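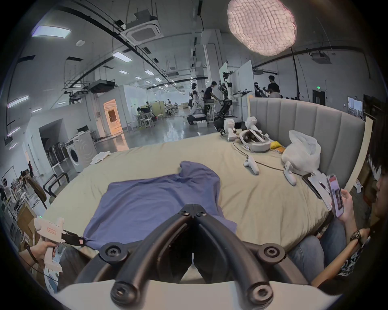
Timed entry has spread from the large museums to cave systems, coastal paths and viewing platforms. I think it is a sound way to manage a crowded place and a poor way to sell a visit, and most operators have confused the two.

The case for a limit is easy to state. The lower gallery at Erari has one staircase and holds 32 people. Before slots were introduced, the queue in June ran back to the car park, and visitors at the rear could not tell whether they would get in. A fixed number per slot solved that.

The trouble starts with the booking rules. Erari releases tickets 100 days ahead and allows no change of time. A late bus from Nistedance is enough to lose the ticket, and the next bus arrives 2 hours later. The site then runs below its limit while people stand at the gate. 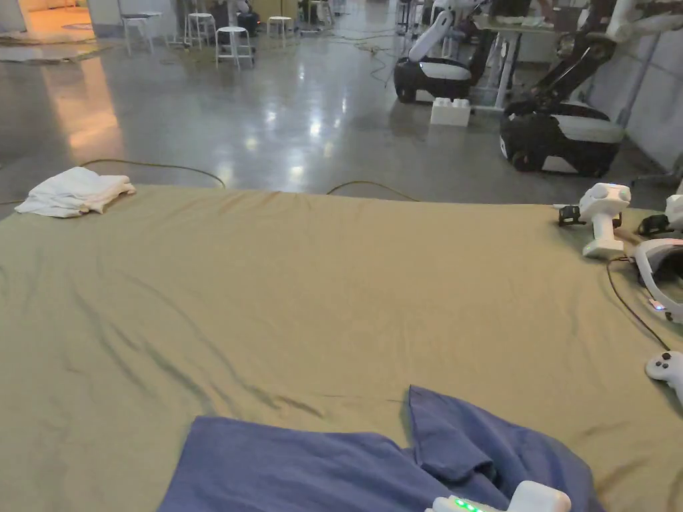 What a fair slot would look like

Aliseo, the walkway further up the valley, keeps a share of each slot for people who arrive without a booking. It also accepts a ticket in the following slot if there is room. On the day I went, the notice at the gate gave 3,179 visitors for the month to date - a respectable number for a path with one toilet block.

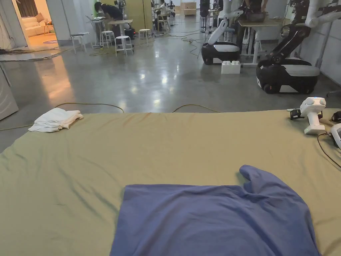 Viklund Walking and Travel Club, Opinion Pages
October 17, 2024

Members have asked whether the club should stop listing sites with fixed slots. I would keep them and print the change rules beside the price. A reader can then set the ticket against the bus timetable before paying. I would also ask Erari to copy the Aliseo rule for one season, outside the school holidays, and publish the gate counts.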